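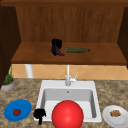 Fledow, reviewed after a month of making it do the dishes

Fledow is a simulated kitchen benchmark for manipulation policies, and its pitch is simple: train on a few layouts, then find out how badly your robot copes when the clutter changes. Badly, as a rule.

Installation took me one afternoon and most of my goodwill. After that it was pleasant enough. You get 109 object models and a scene randomizer with the taste of a yard sale, and episodes reset quickly enough that I stopped making coffee between runs.

I tested the method from Ebere Ekpo and Sorcha Mac Giolla, which pretrains on random play before it sees a single instruction. With 3000 play episodes and 470 labeled ones, it finished 70 percent of the sink tasks in kitchens it had trained on. In new ones it fell to a third, mostly from grabbing the right thing and then losing interest. My plain imitation baseline did worse in both, so the play data earns its keep.

Complaints: contact physics is generous with round objects, the success checker accepts a plate hovering just over its target, and the docs for the Ulo arm describe an older version of the Ulo arm. Renders look fine – a little waxy.

Four stars out of five. I'd take one back if the checker isn't fixed by February.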